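主题:Re: [Skutum-list] 周年晚上的流程,还有合捐那件事

最后更新:星期四晚上
阅读时间:10 分钟

各位好,

Hanna 的信我是在回家的电车上看的,看完坐过了一站,只好走回来,走回来的路上把要说的话都想好了,到家一坐下又忘了一半。所以下面写得有点乱,大家多包涵,想到哪儿说到哪儿。先把她的原信贴在前头,有几位说上次没收到(收不到的请看看垃圾邮件,我自己那封就在里头躺着)。

Hanna Zalewska 写道:
> 大家好,
>
> 我们 Skutum 分会明年春天满 49 周年,和 Rirnness 那边的姐妹分会谈了一个冬天,终于有点眉目了。他们愿意过来和我们一起办,地点还是 Zawadzka 会堂,楼下大厅吃饭,楼上开会。会议部分照老规矩,只有本会和来访的会员参加,家属六点半以后到楼下。
>
> 有几件事想请大家在名单上表个态,不要私下写给我,我的邮箱已经乱得不行了:
>
> 一、要不要把 49 周年当正经的周年来办。有人说等明年再下一年,五十才好听。我个人倾向于现在就办,理由大家心里都有数。
>
> 二、助学金。Rirnness 提议两会各出 2,000,合在一起给镇上学手艺的年轻人,名字还没定。我们这 2,000 从哪儿出,请大家说说想法。
>
> 三、就任仪式谁来念长的那一段。去年的情况我就不提了。
>
> 四、着装。来信问这个的人比问前三件加起来还多。
>
> 盼复。
>
> Hanna

好,一件一件来。

先说 49 这个数。我举双手赞成现在就办!我入会的时候,前面那几位老人家坐在东边靠窗那一排,每次开完会要在楼梯口站着聊半天,谁也不肯先走,外套都穿好了还能再讲二十分钟。那一排现在还剩谁,大家都清楚。当年签字发起分会的那几位,能自己走上 Zawadzka 那段楼梯的,我不敢说明年还是不是一样的人。五十当然好听,请帖上印着也漂亮,到时候再办一回就是了嘛,又没有规定说办了四十九就不能办五十。我问过总会办事处的人,他说章程里关于周年的条文一共就一句,意思是分会自己看着办。

而且有件事新来的会员可能不知道:我们的二十五周年压根儿没办。那年会堂屋顶漏水,楼上地板全翘起来了,借了人家鱼市后面的一间房开会,开着开着外头卸货,司仪念一句停一句。后来大家说补办,补着补着就到了三十。三十那次办得很热闹,可是发起人里头有两位已经不在了,他们的太太来了,坐在第一张桌子上,整晚都很客气,我到现在想起那晚上还是觉得心里不太舒服。所以“再等等”这三个字,我一听就急。

有人担心 Rirnness 的人会觉得奇怪,为了一个四十九跑那么远。不会的。他们自己的分会就因为战时停过会,年头怎么算到现在都有两派,一派算停会那几年,一派不算,每逢周年就要吵一架,最后总是两个年份都印在菜单上。我去过他们那里好几次,招待得真好,散会以后还非要把你送到车站,站在月台上一直挥手,挥得人怪不好意思的。人家肯来,就是想见见面。

说到见面,有件小事我觉得要早点定:迎接的次序。按老规矩,来访分会的会长应该由我们的司仪领进门,全体起立,等他在会长右手边坐下,我们才坐。可上回 Rirnness 的人来,司仪在楼下帮忙停车,人家自己推门进来了,我们一半人站着一半人坐着,我是坐着的那一半,嘴里还含着一块薄荷糖。这次请司仪务必守在楼上!停车的事我去和隔壁 Torkard 汽修厂说,他们晚上院子空着,老板的父亲当年也是会里的人,借个院子应该没问题。去年夏天那次他们就借过我们,只是要求九点以前把大门口让出来,有一辆拖车要进去。

会堂那边我也去看过了。楼上的门把手修好了,你不用再抬着门往里推。帷幕还是老样子,东边那幅底下有一道开线,我本来想拿回家缝,Hanna 说她认识的裁缝可以顺手做掉。椅子够坐,但靠墙那一排里有几把坐上去会响,开会静默的时候响起来特别明显,建议留给不爱动的人。暖气要提前开,那个锅炉脾气大,下午三点不去开,六点以后楼上就冷得伸不出手。这件事我可以负责,我那天反正休息。

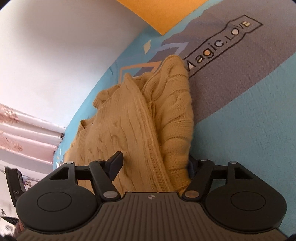
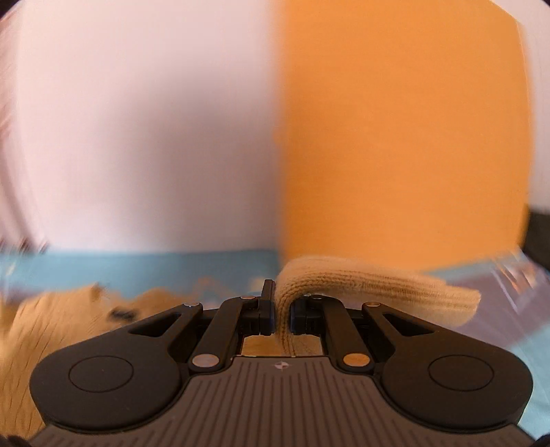 着装这件事,我把它提到前面来讲,不然大家不会看后面的。楼上开会,照旧:深色西装,白衬衫,会里的领带,围裙和绶带按各自的职务。这个没有商量余地,我也不想商量,会服是我这几年在管,谁的围裙带子断了、谁的绶带借出去没还,我本子上都有。可楼下吃饭是另一回事。家属一年就来这么一两次,大厅又是石头地,风从后门灌进来,前年有位太太穿着薄裙子坐了一晚上,第二天就发烧了。所以我提议请帖上就写“暖和舒服即可”,像第一张图里那件芥末黄的绞花毛衣,穿到楼下来就很好,谁要是敢说不够隆重,让他来找我。男会员开完会把绶带收好再下楼,想把外套换成毛衣的也请便,楼梯旁边那间小更衣室我会把灯打开。还有,会服请不要穿着吃饭!甜菜汤的印子我洗了三遍都没洗掉,那条围裙现在还挂在我家浴室里,我儿子每次来都要问一遍那是什么。

顺便说一下新会员的手套。有三位新会员问我是不是要自己买,要的,棉的就可以,别买太贵的,第一年总会丢一只。我抽屉里有好多单只的,左手居多,不知道为什么,谁要是丢了左手的可以先来我这里找。

再说第三件,长的那一段谁来念。

Hanna 说去年的情况她不提了,那我来提,反正出丑的人是我。去年就任仪式,我背到“凡受此职者”那里,脑子里忽然一片空白,连下一个字是什么都不知道。坐在后面的老会长小声提词,我没听清,他又提了一遍,我还是没听清,第三遍他提得全屋子都听见了,我跟着念,还念错了一个字。散会以后大家都来拍我的肩膀,拍得越多我越想钻到地板底下去。后来我把那一段抄在小卡片上,每天刷牙的时候看一遍,现在我倒是会背了,半夜把我叫醒都能背,可惜没有人半夜来叫我。

所以今年我还是愿意念,真的愿意!不过我也想过,也许应该把它拆开,分给几个人。Rirnness 就是这么做的,一人一小段,站在各自的位置上念,从南边接到西边再接到东边,听起来很好听,像几个人在说一件事。我们这边一直是一个人从头念到尾,说是传统,我翻过旧会议记录,最早那几年其实也是分着念的,到有一任会长声音特别好,大家爱听他念,就变成他一个人念了,他念了许多年,后面的人就以为规矩本来如此。记录本在会堂柜子里,绿皮的那本,想看的人自己去翻,请洗了手再翻,纸已经很脆了。

如果决定分开,我建议最年轻的两位会员也各领一段。他们紧张是肯定的,可是头一回在大家面前念仪式,底下坐着自己分会的人,比以后到别的地方去念要好过得多。排练定在每个月例会之后,留下来半小时就够,我带茶。请不要看着手机念,也请不要把纸条贴在前面那个人的背上,这个真的有人干过,散会以后那位兄弟背着一张纸条坐电车回的家。

第二件,助学金,我留到后面讲,这件事我想得最久。

两会各出 2,000,我是赞成的,而且我觉得不能从丧葬互助那一笔里拿。我知道有人私下这么提过,说那笔钱放着也是放着。那笔钱不能动,它存在那里就是要让它放着的。前些年有一位老兄弟走得突然,家里什么准备都没有,互助金第二天就送到了,他女儿后来写来一封信,信现在还钉在楼上更衣室的门背后。要动那笔钱的人,请先去把那封信读一遍。

那么从哪儿来呢?我有几个土办法。

晚宴的餐费可以稍微收高一点点,多出来的直接归助学金,在请帖上写明白,我想没有人会不高兴。家里实在不宽裕的,和 Hanna 说一声就行,她不会告诉别人,这一点大家都可以放心。

抽奖。我知道每次都是抽奖,每次都是同一瓶酒转来转去(那瓶樱桃酒我已经赢过两次了,又捐回去两次,里头到底是不是樱桃酒我都开始怀疑)。这次能不能请大家捐一点自己做的东西?果酱、蜂蜜、腌菜、木头勺子都好。Rirnness 那边有位兄弟会做鸟屋,做得非常漂亮,他答应带一个来。会织东西的家属也请帮我们问一声,冬天里织条围巾、织顶帽子,到春天抽奖正好来得及,虽然春天戴不着了,留到下一个冬天嘛。

再有就是夏天的旧书摊。去年书摊的钱还剩了一些在信封里,信封在我这儿,我数过,数目会在例会上报,这里就不写了,免得又有人回信问我小数点。我只说一句,加上它,我们离那个数目已经不远了。

至于给谁,Hanna 写的是“镇上学手艺的年轻人”,我觉得这个说法很好,不要再改细了。每次一细,就细到只有某一位会员的外甥符合条件,大家心里都明白我在说哪一年。请两会各推两个人,加上职业学校的一位老师,坐下来看看申请,请不要让申请人写长文章,学焊接的孩子为什么要写三页纸讲自己的人生理想呢,让他带一件自己焊的东西来就好了。我年轻的时候学排字,会里给过我一笔钱,不多,刚好够买工具和一个冬天的车票。给我钱的那位先生从来没问过我理想是什么,他就问我早上起不起得来。我说起得来,他说那就好。我是过了好几年才晓得他是会里的人,又过了几年才有胆子去敲门。

名字的事我不着急。有人提议用首任会长的名字,有人提议两会的名字连在一起,连在一起念起来像药名,我反对。可以先不起名字,发了再说。

零零碎碎还有这些:

菜单。请不要再把鱼冻列为素菜。去年有两位客人问我里头是什么,我只好说实话。厨房那边说今年可以做蘑菇饺子,我投蘑菇饺子一票,投两票也可以。汤照旧,但请装得浅一点(见上文围裙)。

祝酒。去年祝酒的次数太多了,楼下的孩子们都睡着了一片。我建议正式的祝酒就三次:为在座各位,为来访的分会,为不在场的兄弟。最后这一次请大家务必站着,静一会儿再坐下,别急着叫服务的人上咖啡。别的话想说的人,等咖啡上来以后围着桌子慢慢说,爱说多久说多久。

唱歌。钢琴调过了没有?中间那个 Fa 去年一直是哑的,弹的人每到那个音就自己唱出来补上,我倒是觉得很可爱,可 Rirnness 带了一位真正懂音乐的人来,我怕人家听了难受。

老照片。我想在楼下靠墙摆一张桌子,放历年的照片和旧请帖,家里有的请带来,背后用铅笔写上名字,不要用圆珠笔,会透过来。我手里有一张是某年夏天野餐的,里面有五六个人我一个都认不出来,正好可以请老会员坐下来认一认。那几位老人家上楼吃力,桌子就放在离暖气近的那一头,再配几把不响的椅子。

人数。按往年加上 Rirnness 报来的名单,我估计会有些人临时说不来,又有些人临时说要来,最后大概差不多。可是厨房要数目,所以请大家在十二月例会之前回信,写清楚几个大人几个小孩,有没有不能吃的东西。只写“我们都来”的,我不知道你们家现在是几口人!去年有一家写“都来”,来了连亲家在内坐满了一张桌子,高兴是高兴,饺子少了一盆。

接送。从车站过来走路要 10 分钟,对年轻人不算什么,对拄拐杖的就是另外一回事了。我的车可以来回跑几趟,还缺一辆,谁有空位请说一声。晚上回去的末班电车比平时早,这个请各位自己查好,别像我一样看信看过了站。

好了,写得太长了,我太太刚才探头进来问我是不是在写遗嘱。Hanna,辛苦你了,这个冬天和 Rirnness 来来回回写信的是你,我们在这里光是动嘴。第一件和第二件,我都投赞成;第三件,我报名,一整段或者一小段都行;第四件,写在上面了,请大家照着穿。

还有,上个月谁把一把黑伞留在更衣室了?木头柄,柄上有个牙印。在我这儿,例会带来。

祝好,大家例会见

(会服和手套的事请直接回这封信,别打电话,我这个星期嗓子哑了)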